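Masking the hand out of the wrist camera view before you run slot detection

Prurano tooling notes, last changed September 18, 2024

When the camera sits at the wrist, the hand is always in the view. If your detector searches for dark vertical slots on a fixture panel, it will also find dark vertical things on the fingers. We lost much time with this on our insertion cell, so I write the steps down for the next person.

What you need: the Nuvent perception node already running, the calibrated wrist camera, and the joint state topic from the hand. Fedia (our planner) may stay off until step 5.

Step 1. Record the free hand

Move the arm to a place with a plain wall behind it. Open and close the hand slowly and record 400 images together with the joint values. Please check that both have the same clock. With a wrong clock the mask comes late and you will look for the mistake in the wrong file.

Step 2. Make the mask from the joints

Run the script make_hand_mask with the hand model and the recording. It projects the model into the camera and writes one mask per joint position. Look at the thumb first. The thumb is nearest to the fixture when you reach upward, and its tip comes very close to the part.

Step 3. Grow the mask, but only a little

The value is called grow_px and the default is 20. For our panel this was too much, it covered the part also. I use 7. If you see a thin border of finger outside the mask, first correct the calibration and only then change the number.
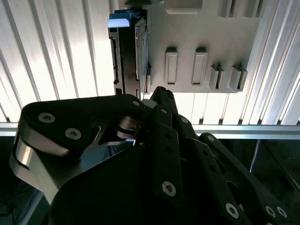

Reaching for the narrow black device at the left edge of the panel. The thumb tip is just below it.

In a pose like this one the difficulty is clear. The device is black, the fingers are black, and the bright ribbed metal behind them pulls the exposure. I set the exposure by hand to 900 (the unit is microseconds) and switch off the automatic mode. The screws on the fingers are also bright points, so do not allow the node to use corner features inside the mask.

Step 4. Fit the panel, not the single slot

Search for the straight bottom edge and the slanted right side of the grey panel. These two lines give a good first pose. After that, project the slots from the drawing and refine each one. The blue tab on the device is a useful check — if its projected place has no blue, refuse the pose and take a new image.

Step 5. Give the result to the planner

Start Fedia and set use_masked_pose to true. The planner then keeps the last good pose when too much of the panel is hidden. The limit is in the Kanagaratnam profile, under min_visible. Do not make it zero, even for a test.

Known problems

Strong reflections on the ribbed metal can still give false lines. Turn the lamp or reduce the search window.

The mask does not know about cables. If a cable comes in front of the panel, the fit may jump.

In November we will move the mask into the node itself, and step 2 will have another command. The file format stays the same, so old recordings can still be used.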